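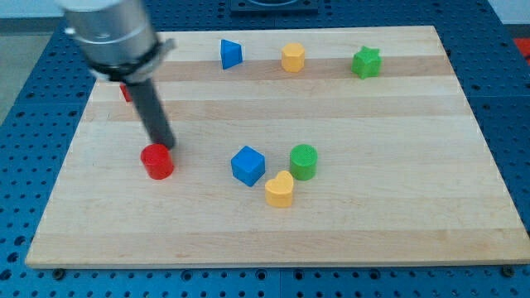

27/01/2018 - pusher finger vs. two-jaw gripper, arm 2

Swapped the Arango two-jaw for the plain cylindrical finger this morning. Board, block set and table position unchanged from the last gripper runs. Finger is the Skililik part, dark gray, rounded tip. Touch-off on the bare wood at the front of the board, then again at the back. The two readings differ by 0.30 mm, so the board is still not level. Left it alone and used the higher one.

Task: push a named block next to another named block. 61 trials with the finger. Fouad Shawky ran the same list with the two-jaw (closed, used as a pusher) last week and his log is on the share under clavalport_push.

Notes so far:

Cylinders drift sideways if contact is off center. Red one is worst, the sides are glossy and the tip slides around it. Cube is fine on a flat face. If it sits with an edge toward the tip it turns first and only then moves, and the controller counts the turn as a stall. Star catches the tip between two points and tracks well, better than with the closed jaws. Heart is similar from the lobe side, poor from the point.

Stall timeout was 280 ms. Raised to 1000 ms for the second half of the list. False stalls on the cube stopped, but one real jam (heart against green cylinder) pushed for the full second before release. No marks on the tip. Will try something in between.

Camera: the finger hides less of the board than the jaws did, but blocks at the back left still drop out of tracking when the arm reaches in from that side. The Baven tracker holds the last known pose, then jumps when the block comes back into view. Same behavior with both tools - needs a fix in the tracker, not in the mount.

Collar screws checked after the last trial, no play.

To do:
- shim the board, repeat touch-off
- rerun cube and red cylinder only, timeout 500 ms
- ask Fouad which approach speed he used, it isn't in his log
- second finger with a rubber sleeve, order before April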